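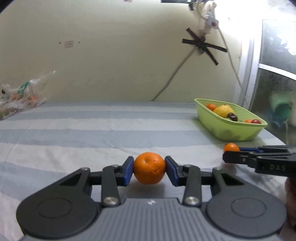
Potted citrus dropping leaves after moving indoors

Posted in Fruit and Houseplants, 02/05/2020

I have a small orange tree in a 2 gallon pot. It spent the summer on the back steps and did fine. I brought it in before the first frost and put it by a south window in the dining room. It has now lost close to half its leaves. Most of them were still green when they fell. I water every Saturday whether it looks like it needs it or not, same as I did outside. There is a heat register on the floor near the pot. I don't see any bugs. Should I repot it, feed it, or leave it alone? I would hate to lose it, it flowered last July.

Lobo628

Clireo

Don't repot it now. A tree that is dropping leaves doesn't need its roots disturbed too.

I think you are watering too much. Outside in the sun the pot dries out fast. In a dining room in winter it can stay wet for a long time, and cold wet roots will make a citrus drop green leaves. Stick your finger in the soil to the second knuckle. If it feels damp, wait. When you do water, do it until it runs out the bottom, then empty the saucer.

The other thing is the register. Close it or move the pot to the far side of the window. Hot dry air blowing on the leaves is hard on them. Skip the fertilizer until you see new growth. Scratch a twig with your thumbnail and if it is green underneath, that twig is alive. I wouldn't prune anything before spring.

Vukimeck

Mine does this every winter and comes back. It's a lemon though.

Faranthorpe Gardener

Agree on the water. I would also check the undersides of the leaves with a magnifying glass, especially where they meet the stem. Spider mites are very small and like heated rooms. If you see fine webbing, rinse the whole tree in the shower with lukewarm water and do it again a week later. Tie a plastic bag around the pot first so the soil stays in.

When you take it back out, put it in shade for 2 weeks before it gets full sun. Leaves that grew indoors burn easily.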